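Blue or gray on a cream sectional?
Home Talk > Living Rooms

okden_porch
Posted 14th May
We finally have the cream leather sectional in place and I am SO happy with it. Adjustable headrests, quilted seat, the works. Now I'm stuck on pillows. I've got one gray and one blue on there and can't decide whether to buy more of the blue, more of the gray, or keep the odd couple. Budget is $200 for the whole lot. What would you do?

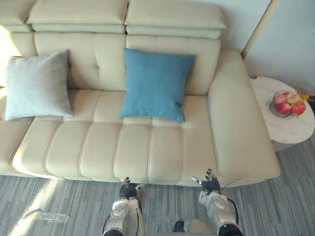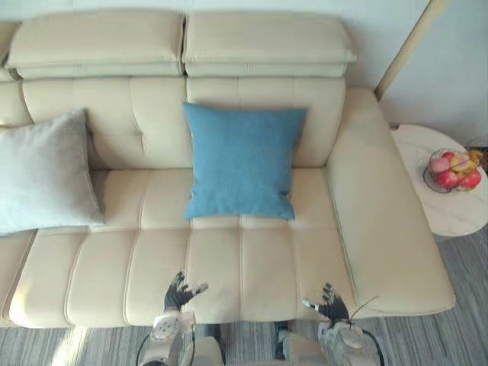
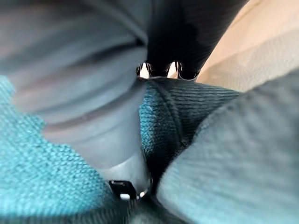
I keep changing my mind depending on the time of day. At breakfast I love the blue, and by dinner I think the gray is the grown-up choice. I'd also like a throw for the long end, so ideas for that are very welcome!

Sestley Sue
Oh, more blue, please! It wakes the whole sofa up. Gray on cream is fine but it's a bit of a dentist's waiting room to me.

mahlangu77
Gotta disagree with Sue. One blue pillow is a treat, four is a theme. I'd get two more grays and leave the blue by itself.

Sestley Sue
A theme is what I'm after in my house – guilty as charged.

Pei-shan Wan
I like them mixed! I'd change the sizes though. One big one against the backrest and a smaller one in front, both ends. And check that the headrests still move freely with the big ones behind you, mine used to slide down every time I leaned back.

For the throw, look for a chunky knit. Smooth leather loves something with a bit of texture next to it, and it won't slip off as much as a silky one.

drandgate_dan
Careful with strong dyes on cream leather. I had a navy throw on ours from February on and it left a faint shadow on the seat. Test it on the back first.

okden_porch
Yikes, thank you Dan, I hadn't thought of that at all. Did it clean off?

drandgate_dan
Mostly. Leather cleaner and a soft cloth, three goes at it.

okden_porch
OK, leaning toward Pei-shan's mix with a chunky throw in a pale color. Sue, I promise at least one more blue. Going to measure the seat tonight and see what sizes fit.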